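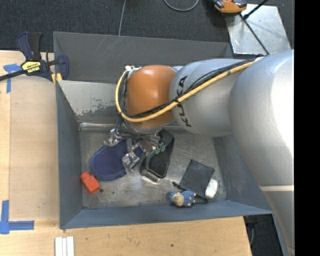

mudroom_mike
My water bill for January came to 1,872 gallons over what we normally use, and I would like this forum to talk me out of digging up the yard. It's a 1961 ranch in Ivovdale, copper inside, who knows what outside. Dye tablets in both toilets, nothing. I want a sorting spot for all the fittings I've pulled so far, so at least the failure will be organized. My wife has asked when the kitchen counter will be a counter again. Meter is a Laizer, the kind with the little red triangle. Triangle moves at night. Ideas?

pipe_dreamer
If the triangle moves with the house valve shut, it's the service line. If it stops, it's inside. Did you do that or did you go straight to taking the faucets apart?

mudroom_mike
I went straight to taking the faucets apart.

pipe_dreamer
OK. Go shut the valve.

OldLedger
Before you do anything, read last year's bills. Ours jumped in Rurthorpe and I spent $489 on a leak guy who walked around with headphones for an hour and told me I had a lovely quiet yard. The utility had guessed our reading for three months and then caught up all at once.

tessa_k
Utilities don't guess anymore, the meters are all radio read.

OldLedger
Mine was radio read. The radio had died. Hence the guessing.

tessa_k
Fine, but his triangle is moving. A billing mistake doesn't spin a triangle.

mudroom_mike
Back from the crawl space. Shut the house valve at 9:40, watched for twenty minutes. Triangle still moving, slower. I also met a spider I'd rather not discuss.

pipe_dreamer
Slower is interesting. Is that a gate valve? Old gate valves don't close all the way. You may have tested nothing.

mudroom_mike
It's a round handle that turns forever and makes a noise like a goose.

pipe_dreamer
Gate valve. You tested nothing.

gravelpit
Softener. Everybody forgets the softener. My Destis got stuck in regen and sent 240 gallons a night down the floor drain, and I slept through it for most of a week because I thought it was the furnace. Put it on bypass and look at the triangle again.

tessa_k
+1 to softener. Would also say replace that valve whatever happens.

OldLedger
Still think he should call about the bill.

mudroom_mike
Bypassed the softener. Triangle has stopped dead. I have been staring at it long enough that the neighbor came over to ask if I was all right. So the faucets were fine. All of them. Does anybody know which way the cartridge goes back in a two handle tub valve? There's a small spring left over.

pipe_dreamer
Which brand, and how small a spring?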